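Home | Opinion | Reviews | Workshop | Archive | About

Stop selling me the arm. Sell me the fingers.

September 19, 2018

I've been living with the Skitley hand gripper kit since May, and I have opinions. Mostly good ones! But they're opinions about the wrong part of the box, at least if you go by how the thing is advertised.

Quick background if you haven't seen it. Skitley comes from Ekpo, a small outfit over in Fledport, and you get a two-finger gripper you hold in your own hand. You walk up to stuff, you squeeze, you pick it up, and a camera on the tool records how you did it. Later on, a robot wearing the same fingers gets to learn from your afternoon of grabbing things. The sales page is all about that last bit. Lots of talk about the software, lots of talk about "skills."

Fine. I like software. But I spent 31 evenings with this kit in my workroom in Starnasbridge, and what I kept thinking about was the pads.

Pads! The little bits of soft stuff on the inside of the fingers. They get maybe one line in the manual, right after the part about charging, and I think they decide whether the kit is worth your money. A mug is easy. Anybody's gripper can hold a mug. Give it something thin and slippery and bendy and you learn a lot about who designed it and what they had lying around on their bench when they did.

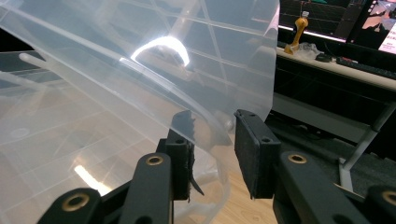

Clear plastic is my favorite test for this, and also the one that makes me grumpiest. It bends when you touch it, it throws glare right back at the camera, and whatever is behind it shows through, so half the time you're looking at your own floor. With bare hard fingers I'd expect it to skate right out. A fuzzy pad gives you something to squash the edge into, and you can be pretty sloppy about your aim and still come away holding it. I'd take that over another software update any day.

The catch is that fuzzy pads fray. Of course they do, they're soft and you keep dragging them over edges. Ekpo puts 2 spare sets in the box, which sounds generous until you've gone through the first one. After that you order more, in packs of 10, and the shipping from Fledport takes long enough that I started trimming the ragged bits with nail scissors to get a few more days out of them. (Don't do what I did and trim the glue line too. That pad lasted one evening.)

So why aren't pads a menu? I want a page where I can pick felt, foam, rubber, some weird grippy tape I've never heard of, and I want someone at Ekpo to tell me plainly which one goes with which job. Running shoes get this. Drill bits get this. A gripper is a pair of fingertips on a stick – the fingertips should be the part they brag about.

I do want to be fair. The squeeze on this thing feels great. I've handed it to people who've never touched a robot in their lives and they were picking up socks within two minutes, grinning. The linkage moves smoothly, my wrist didn't hate me afterward, and the recording side mostly stayed out of my way, apart from one stubborn evening with a memory card.

Would I buy it again? Yeah, I would, and I'd put a pack of pads in the same order. If Ekpo ever does a version with swappable fingertips that click on without a screwdriver, I'll be first in line and I'll probably pay too much for it.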